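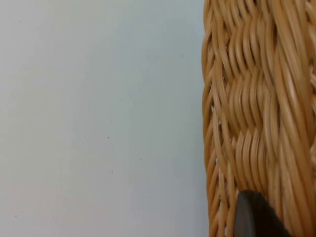
ok so the wicker basket thread, because three of you asked and I can't fit it all in one post

1/ Bought it Saturday at the Hoarau flea market for 14 bucks. I went for lamps. I came home with no lamps.

2/ What got me was the braid. There's a wide band of it just inside the rim, bundles of strands going one way and then swinging back the other, like a herringbone that got a little drunk. I keep running my thumb over it while I'm on the phone!

3/ Mariama says it's rattan, my mother says cane, and they've both stopped texting me until I pick a side. I'm calling it wicker and going to bed

4/ Cleaning, for everyone who asked: soft paintbrush, dry, work along the strands. Then a barely damp cloth. Don't soak it. I did that to my last one and it went fuzzy all along the bottom

5/ The little loops around the rim are the worst part (so many gaps, all of them full of somebody's 1980s). An old toothbrush gets in there. Put on a podcast.

6/ Also, do this OUTSIDE or over something you don't mind wiping. I did it on the white table like a genius and I've been finding specks ever since
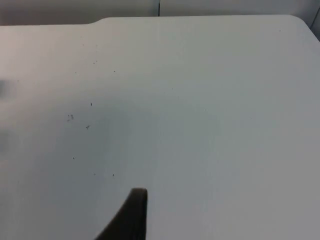
white table, tiny dark specks, me with the cloth again in a minute

7/ I know they're tiny. On any other table you'd never see them. Gert told me to get the oak one, and Gert is being very quiet about it, which is worse

8/ For the specks: dry microfiber first, THEN wet. If you go in wet you just push the crumbs around and make soup

9/ No oil on the basket yet. Olesia swears by it, but I like the honey color how it is and I'm scared of making it sticky. If you've oiled one, tell me what you used and whether the cat cared

10/ Plan was bread. Current plan is mail, scarves, and the one glove. Still need a lamp, by the way, so if anybody's going back to Hoarau this month I'll split the parking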